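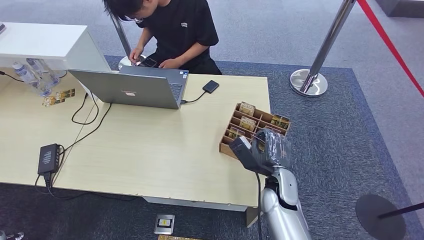 Trellow (the movie), director's cut or theatrical?

marrowfat
Jul 3, 2024
Watched the long version last night. It adds 14 minutes and nearly all of it is the brother at the ferry office. I thought it fixed the second half.

dunlin_50
Disagree. The ferry stuff kills the pace. In the theatrical cut you don't know he sold the boat until the funeral, and that scene works better cold.

Okapi Lane
Same director as Urnon, right? That one dragged too.

marrowfat
Same director, different editor. Urnon was 2 hours of fog. I still say the brother makes no sense without the office scenes.

dunlin_50
He makes sense to me. He's broke and he lies about it.

tapedeck
Does the disc have both cuts? The store listing only mentions one.

marrowfat
Both are on it. The reissue in August drops the commentary, so get the old one.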